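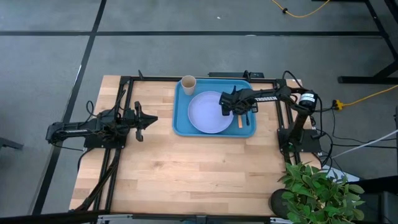 About Us / Tray Service

Stollari is a tray service company based in Clarndale. We supply, set, collect and wash individual meal trays for offices, day centers and short-stay clinics that have no dining room of their own. The company was started by Sum-yee Huang and Ho-yin Kuo, who had both managed ward kitchens and had both spent too much time looking for missing spoons. We now serve 18 sites and handle up to 3,000 trays a week.

What we supply

The standard set is built on a rectangular tray with raised, rounded edges. The raised edge holds a small spill and gives the carrier something to grip. Our trays are bright blue, which makes a pale plate easy to find on them. Plates are round. The lavender plate is the default for adult sites; other colors can be ordered in lots of 30.

Cups are paper and are supplied in a small size for water, juice or medication rounds. Sites that prefer a reusable cup can request one at contract stage. We do not mix paper and reusable cups at the same site, as the two go to different bins on return and sorting errors are expensive.

Utensils are issued according to the menu sheet. A soup day and a sandwich day do not get the same tray. Grip utensils with a thicker handle are available on request and are listed by name on the order form.

How a tray is set

All trays are set to a written layout. The plate goes to the left half of the tray. The cup goes in the upper left corner, clear of the plate rim. Utensils go on the right, with the handles inside the raised edge so that trays can be racked without catching. Left-handed layouts are the mirror of this and carry a tag on the rack — not on the tray, where tags tend to end up in the food.

Setting is done on butcher-block tables. The wood is quieter than steel and a tray does not slide on it. Tables are scraped and oiled every June, when the clinics run reduced service. Shuk-fan Pan wrote the current layout sheet and keeps the master copy. Changes go through her and take effect at the start of the next delivery cycle.

Collection and washing

Used trays are collected the same day. Cups and food waste are removed first, then utensils, then plates. Trays are washed last, in a separate load. Plates and trays are inspected on the way out of the drying rack. Anything chipped, warped or scored is withdrawn. Withdrawn plates are sent to Barajas, our plate supplier, for credit where the wear is within warranty.

Each site has a par level, agreed in writing, for every item in the set. If a site falls below par on utensils for two deliveries in a row, we call the site contact before topping up. In most cases the utensils are in a desk drawer.

Ordering and records

Orders are placed through Nollo, our in-house ordering sheet. It lists 102 items, including lids, liners and spare cups. Standing orders can be changed until noon on the day before delivery. Later changes are accepted by phone and are filled from van stock if the item is on board.

Contacts

Kuo-hua Lu — site contracts and par levels
Funmilayo Odukoya — washing, inspection and returns
Shuk-fan Pan — layouts and training
Ho-yin Kuo — deliveries and van stock

New sites are asked for a floor plan showing the route from the loading door to the serving point, including door widths and any steps. A sample rack can be delivered for a trial week. Sample racks are charged at the standard rate and credited against the first invoice if a contract follows.

Page last revised 2026-03-12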